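Jun 12, 2020

Swimwear test bench, Rillville unit. Notes on the chlorine soak, batch 41.

Picked up where we left off with the Skarnetti samples. All the strips had been in the tank for 224 hours by first thing this morning. Tank was at its usual setting. The lid seal is still weeping at the back corner and I have put tape on it again, which will hold for a while but wants doing properly.

Pulled the strips, rinsed in cold tap water, laid them flat on the rack. Did not use the spinner. Last time the spinner put a curl in the edges and we couldn't tell what was chlorine and what was us.

Stretch results: the plain knit came back to length well enough after the long hold. The lined one did not. It stays baggy at the leg binding, and the binding thread has gone brittle in two places on the inside turn. The outer face looks fine, so anybody checking by eye would pass it. I'd like the Fitzsimmons people to see that before they order more of the same thread, as they were the ones who asked for it on the racing cut.

Colour: navy has gone slightly green at the seams. Black no change that I can see under the lamp. Grey scale card is getting grubby and should be replaced, I don't trust the lower steps on it now.

Drag rig: not run today. The tow line is frayed near the clip and I have cut it back, so the run length needs measuring again before any figures are comparable with those from October. Please don't use it until that is in the book. The load cell was reading 2 newtons with nothing on it, zeroed, then it crept back up over lunch. Could be the cable. Swap it with the one from the old kickboard test and see.

Skandska caps: the silicone ones arrived, box of 40, wrong size marked on the outside but right size within. Tore one on purpose at the rim notch. It ran straight across, same as the previous lot. No thicker at the edge that I can measure, whatever the delivery note says. Have written to them.
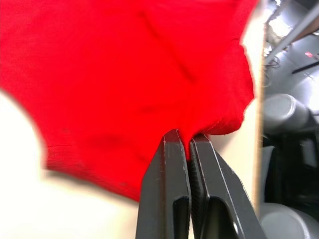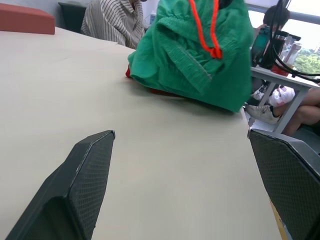
To do next: second half of the batch goes in the tank once the dosing pump has been cleaned. There is white crust on the outlet again. Check the strips are clipped by the top corner only, I found several doubled over and the folded part had barely been touched by the water, so those readings are struck out in the table.

Also need to decide whether we carry on testing the lined sample or stop there. My view is stop. The binding is the weak point and more hours will only tell us the same thing. If the thread is changed we start a new set from nought and give it a new batch number.

Out of test clips, nearly out of labels. The waterproof pen is in the drawer under the sink.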